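**Wanted: weekend cook and general steadying influence, Henare House**

Henare House is a ten-bed guesthouse at the end of Skullow Road, past the point where your phone gives up. We serve breakfast to everyone and dinner to anyone who asked before noon, plus a few who didn't. Our last weekend cook left to study dentistry. We wish her well and have asked her to stop commenting on the fudge.

The job is 2 shifts a week, Saturday and Sunday, starting at 6:30 a.m. You'd make eggs in all the usual ways, keep the porridge moving, and put together one hot dinner from whatever Colette Pons brings back from the market. Colette shops by mood. Last October we ate a great deal of squash.

We're looking for someone who:

- has cooked for paying strangers before, in any kind of kitchen
- can hear "is this gluten free?" for the ninth time and still answer the question
- cleans as they go
- has a car, or a friend with one and a lot of patience
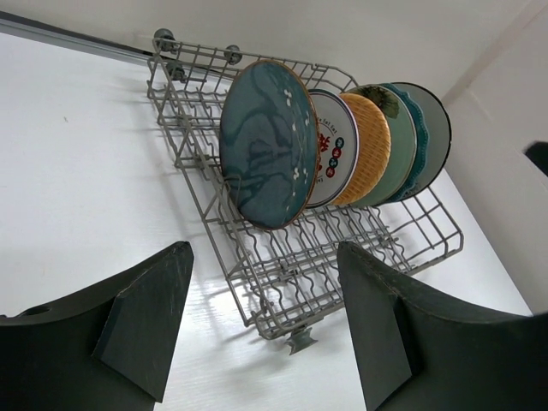 The stove is an old Jarnberg with five burners, four of which take instruction. You'll get a full morning's training on it, and the oven door has a trick to it that is easier to show than to write down. Knives are decent. Bring your own if you're particular - most cooks are, and we won't take it personally.

Pay is hourly, at the same rate as our weekday cook, with a paid 45-minute break and a meal you didn't have to make, unless it's your dinner shift, in which case you did. Tips are split evenly between kitchen and front of house every Wednesday. There's a small room upstairs for snowy nights. It has a good bed and a very bad painting of a horse.

We don't need a résumé with a mission statement on it. Send a few lines about where you've worked and what you'd cook for 2 tired hikers and a vegetarian, addressed to Jolene Whitcombe at the front desk. You can also drop it off in person. Come after 10, when breakfast is over and Jolene is nicer.

If we like the sound of you, we'll ask you in for a paid trial shift. Please don't make squash.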